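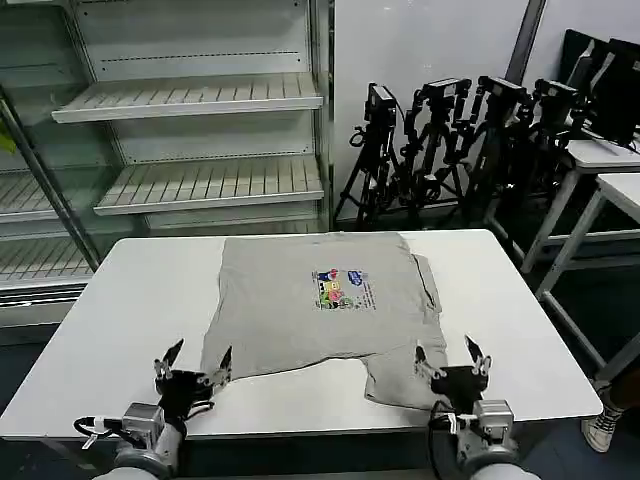

Figure 4. T-shirt on the table, both grippers open.

Support > Plirilau > Demonstration Guide > Folding Table
Last updated: 14 September 2018
By the Flasanell documentation group

4.3 Running the folding demonstration for visitors

This section covers the shirt folding routine as shown at an open day. It assumes both arms have been calibrated (see 4.1) and the Jemorton controller is on.

1. Clear the tabletop of everything except the shirt. A white top works well with gray or dark fabric.

2. Lay the shirt out with the collar toward the far edge and the hem toward the arms. It does not need to be smooth. Small wrinkles and a doubled side are within what the routine can handle.

3. Turn the printed side up. Visitors follow the fold more easily when there is a graphic to watch.

4. Check that the gripper cables have slack at the wrist and do not cross the fingers.

5. Select program 155 and press READY. Both grippers open and move to the lower corners of the shirt.

6. Ask visitors to step back to the floor line, then press START.

CAUTION: Keep hands off the table from READY until the arms are parked. The fingers can close without a warning tone.

NOTE: If the display shows code 393, the hem was not found. Press STOP, wait for the arms to park, pull the hem straight and repeat from step 5.

7. When the fold is finished, wait for the arms to park. Remove the shirt and shake it out before the next group.

For a group that wants to try the controls, use program 553 – it runs the same fold at half speed and pauses before each grip. One visitor at a time may hold the pendant, with the operator at the stop button.

The Ji pendant supplied before June does not list program 553. Update it as described in 2.6 before the visit.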